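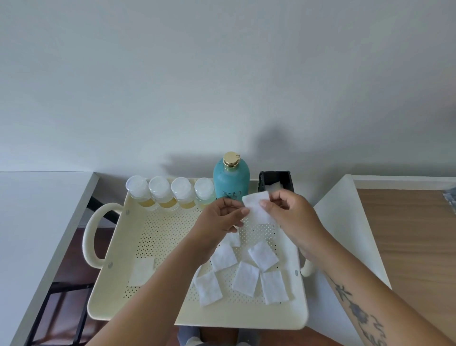
Double-pick fault on the cotton pad cell

Last updated: May 16, 2024

The pad cell at Mutonthorpe was stopped in February after the arm placed two cotton pads where the program called for one. The pads are square, with a fibrous face, and neighbors in the stack cling together. By hand the job takes a pinch at opposite corners and a slight bend of the pad. The Volusier gripper has one pair of fingers and picks from the top of an open container.

Logs cover 2000 picks. Of these, 481 were doubles, and the thickness check passed all but 4 of them. Ermira Halilović traced the miss to the check itself: it reads finger gap at full grip force, and two compressed pads fall inside the single-pad limit. On the last double the lower pad dropped onto the tray rim, the arm closed on it during the return move, and the guard stop tripped. There were no injuries.

Changes made:
- gap is now read at low force, before the lift
- a failed read ends the cycle with no automatic retry
- return speed is reduced over the tray

The cell stays in manual restart until Todor Omerović signs off the new limit.

Comments (3)

Mirjana Kovačević: Was the low-force read tested with pads from a fresh pack? Ours cling more.

Teodora Stan: Fresh and open packs, both. Results go in the next issue.

Ljubica Grgić: Same fault at Nadavwood, older firmware. Please send the limit values.

This site uses cookies. Accept | Settings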